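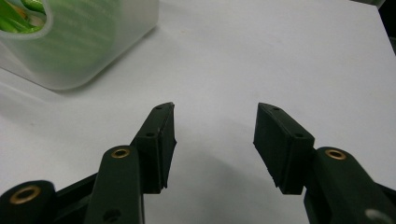
The green ones, in their tub on the white table.

Takeshi Murakami had waited since December for the green ones, and now that they were in the tub he couldn't stop walking past the table to look at them.

"They're still there," said Kohei Noguchi from the stove.

"I know they're still there! I just like them."

They were so bright. Even through the cloudy side of the tub you could tell, a kind of glow, like a lamp left on behind a curtain. Takeshi had cleared the whole table for them. The mail had gone on the stairs, and the radio, and the jar of pens that had lived there since they moved to Rindthorpe, and he had wiped the white top down twice, once for the crumbs and once for the pleasure of it.

His grandmother used to pickle them every spring, beans and stems and whatever else came up green, and she had called the recipe Paul. Just Paul. There had been a neighbor, maybe, or a radio singer, and by the time Takeshi was old enough to ask she only laughed and handed him the salt. He had the card now. It said 190 grams of something, and the something was under a vinegar stain.

"Sugar," Kohei said, holding the card up to the window.

"It can't be sugar. That's so much sugar!"

"Then salt."

"That's even worse!"

So they called his aunt in Helutlow, who was delighted, and who talked for a long time about the bus and her knee and the new roof on the Clillus Hall before she got to it. It was sugar. Of course it was sugar. Did he think his grandmother had teeth like that from eating salt?

Kohei laughed so hard he had to put the spoon down.

They got three jars out of the cupboard and boiled them, and the kitchen windows went white with steam - you could have written your name on any of them, and Takeshi did. The vinegar was sharp enough to make them both cough. He took one strip from the top of the tub, before any of it was ready, and bit it in half and gave Kohei the rest.

"Oh," Kohei said. "Oh, that's good already."

"Right? And we haven't even done anything to it!"

"Should we do anything to it?"

Takeshi looked at the tub, and at the jars upside down on their towel, and at the card with his grandmother's slanting handwriting.

"Two jars," he said. "We'll make two jars of Paul, and the rest we eat tonight."

Kohei was already getting down the plates.

Search stories
Enter keyword
Go

Comments

marlowe_k: My grandmother's recipe cards are exactly like this, one giant stain right over the number you need. Loved it.

Tess: PAUL!! I want to know who he was. Please write the neighbor version.

oldquince: 190 grams sounds fine to me, but I like mine sweet. Do they ever get around to the third jar?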